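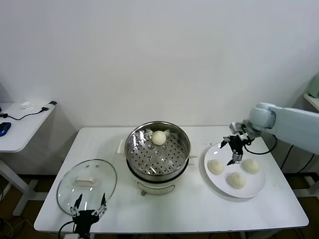
Countertop steamer with the glass lid off and one bun left on the tray. See item 3.4.

Womau Staff Kitchen, Second Floor
Fire and Electrical Safety Checklist with Comments
Inspection period: January 2022
Inspector: Mounir Benmoussa
Previous open items carried forward: 2

Ratings: OK – no action. MINOR – correct before next inspection. ACTION – correct within 18 days. N/A – not present or not inspected.

Section 1. Exits and access

1.1 Door to corridor opens fully and latches. OK

1.2 Door closer pulls door shut from any position. MINOR
Comment: Stops short of the latch when released from a narrow angle. Closing speed adjusted during the visit; latching speed left alone. Recheck once the new weather strip has settled.

1.3 Exit sign lit, battery test passed. OK

1.4 Path to exit clear at full door width. ACTION
Comment: Bottled water was stacked on the hinge side. Carried forward from the last inspection. Deliveries should go to the Helmy storeroom on the ground floor. A note on the door has had no effect and a floor marking is requested.

Section 2. Fixed electrical

2.1 Panel cover in place, directory legible. MINOR
Comment: Directory lists circuit 7 as "spare." It feeds the dishwasher. Correct the entry in ink and send a copy to the building office.

2.2 GFCI outlets trip and reset. OK
Comment: All counter outlets tested with a plug-in tester and again with the built-in button. The outlet left of the sink is stiff to reset but works.

2.3 Cover plates whole and tight. ACTION
Comment: Plate behind the refrigerator is cracked across the lower screw. Replace with a nylon plate. Shut off the circuit first; the box is shallow and the conductors sit close to the front.

2.4 No extension cords in permanent use. OK
Comment: Carried forward item closed. The cord to the wall clock has been removed and the clock now runs on a battery.

2.5 Light fixtures secure, lenses in place. OK

Section 3. Portable appliances

3.1 Every appliance carries a current test label. MINOR
Comment: The Jotach kettle has a label with no readable date. Retested, passed, relabeled.

3.2 Cords free of cuts, tape and heat damage. OK

3.3 Toaster crumb tray clean. ACTION
Comment: Heavy buildup. Empty weekly and enter it on the cleaning sheet. The sheet has no line for the toaster at present.

3.4 Steam-producing appliances clear of shelves, outlets and paper goods. OK
Comment: Lids should be lifted away from the face and set flat on the counter. Glass lids are not to be rinsed under cold water while hot. Unplug before refilling or emptying.

3.5 Microwave door seal clean, door closes square. OK
Comment: No leakage test was done at this visit. The meter is out for calibration.

3.6 Refrigerator coils and rear grille free of dust. MINOR
Comment: Vacuum when the cover plate under 2.3 is replaced, so that the unit is moved only once.

Section 4. Fire equipment

4.1 Extinguisher mounted, pin and seal intact, gauge in range. OK
Comment: Bracket height measured at 39 inches to the handle.

4.2 Fire blanket in marked position. ACTION
Comment: Pouch present, blanket missing. Replacement ordered from Flirar. Until it arrives, take down the sign or hang the spare from the first-floor kitchen.

4.3 Detector tested and clean. OK

4.4 Emergency numbers posted by the phone. MINOR
Comment: Sheet shows the old extension for the front desk.

4.5 Range hood suppression system. N/A

Section 5. Housekeeping

5.1 Floor dry, mats flat. OK

5.2 Cleaning products stored below food and in original bottles. MINOR
Comment: An unmarked spray bottle was found under the sink. Contents unknown. Removed for disposal.

5.3 Trash containers have lids and are emptied daily. OK

Follow-up
Items 1.4, 2.3, 3.3 and 4.2 need a written reply to the inspector. Minor items may be signed off by the floor supervisor – initials beside each item are enough. Keep this copy in the binder next to the panel.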